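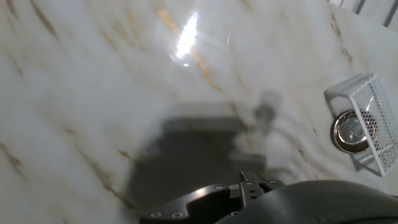

Questions we get about the Torkance sessions

What is Torkance?

Torkance is our project for teaching a robot arm everyday tabletop jobs by showing it examples. A person moves the arm through a task, we record what the cameras see along with how the arm moved, and a learning system studies the pile of recordings later. We love this part of the work, and we try to answer every question that comes in about it!

What counts as one example?

One full try at one task, from the moment the arm leaves its starting pose to the moment it goes back. We call each one an episode. Our first set on the marble surface has 184 of them, and we're already itching to record more.

Why marble?

Shiny stone is hard to look at, and that makes it fun. The wrist camera gets glare from the lights overhead, brown veins that can pass for edges, and a big soft shadow from the arm itself that follows it wherever it goes. Kitchens and bathrooms are full of surfaces like this — a system trained only on plain gray tables would be in for a shock.

Do you need two views?

We think so. The wrist camera is great for the last little stretch before the fingers touch something, but it has no idea what's going on behind it. The fixed camera takes in the whole panel, the arm's base and whatever else has ended up on the platform, from the keyboard to the basketball-patterned ball.

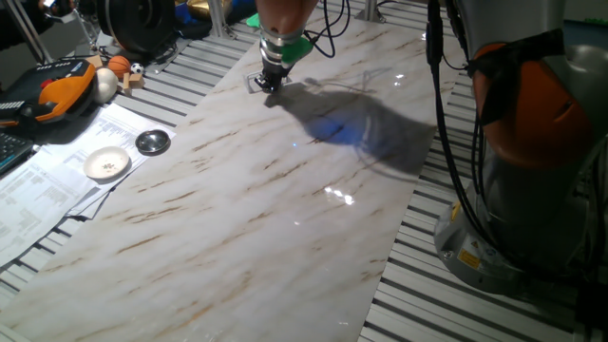
Do you clear everything else away first?

No. The area where the arm works gets cleared of anything it could bump, and the rest stays put. Clutter in the background is good practice for the system, and we shuffle it between batches.

Can I try driving the arm?

Yes, please do! Open sessions are on Tuesday at the Misby workshop. Plan on up to 9 practice runs before we start saving anything. You have to be at least 5 feet from the arm when someone else is driving.

What happens to a bad episode?

We keep it and tag it. A slip followed by a good recovery can be one of the most useful things in the set. Two people check each tag, and if they disagree the episode goes into a folder called Gutumby to be watched again.

Is the data shared?

The first set goes out in June under the name Nyaga, with both camera views and the arm's joint readings.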